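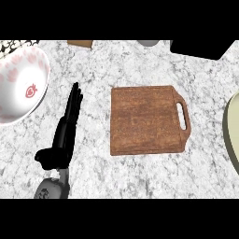 4. Oiling your board for the first time

Right, you've got the Midau kit open and you're itching to slap some oil on. I was the same! Give the board a day in your kitchen first, though. Stand it on its edge, somewhere out of the sun and well away from the radiator, and let it get used to the room. Mine went on top of the fridge, which was a mistake (warm air comes up the back) and it bowed a bit before I moved it.

What you need from the kit: the bottle of oil, the grey pad, both cotton cloths and the little tin of wax. You'll also want some old newspaper and a wire cooling rack.

1. Wipe the board with a barely damp cloth and leave it to dry for 17 minutes or longer. Longer is fine. I usually go and make tea and forget.

2. The damp cloth will have raised the grain, so it'll feel slightly furry. Rub it down with the grey pad, going along the grain, until it's smooth again. Do the handle too, and the inside of the hole if yours has one.

3. Dust it off with your hand or a dry cloth.

4. Put newspaper down and stand the bottle in a mug of hot tap water for a few minutes. Warm oil goes in so much better.

5. Pour a puddle the size of a jam jar lid in the middle and spread it out with the first cotton cloth. Then do the edges and the ends. The ends drink loads, so keep going back to them.

6. Flip it over and do the other side straight away. Always both sides, even if you only ever chop on one, or you'll end up with a board that rocks.

7. Leave it on the rack overnight and wipe off whatever's still sitting on top in the morning.

8. Repeat until you've done 3 coats. Parveen Siriwardena, who tested the kit for us, stopped at two and had to start again by February.

Note: if the oil goes tacky, you've left too much on. Put a drop of fresh oil on the cloth, rub the sticky bit and buff it dry.

Caution: don't use olive or sunflower oil. They go rancid and you'll smell it every time you slice an apple.

Caution: the wax tin is fine to warm in your hands, but please keep it off the hob. Flynn Treloar tried it and has the eyebrows to show for it.

9. Last job is the wax. Rub in a thin layer with the second cloth, wait for it to go cloudy and polish it up.

After that, oil it whenever it starts looking dry and pale. I do mine about every 79 days, going by the scribbles on my calendar, but if you wash up as often as my lot do you might need it sooner. Refill bottles are part number 657.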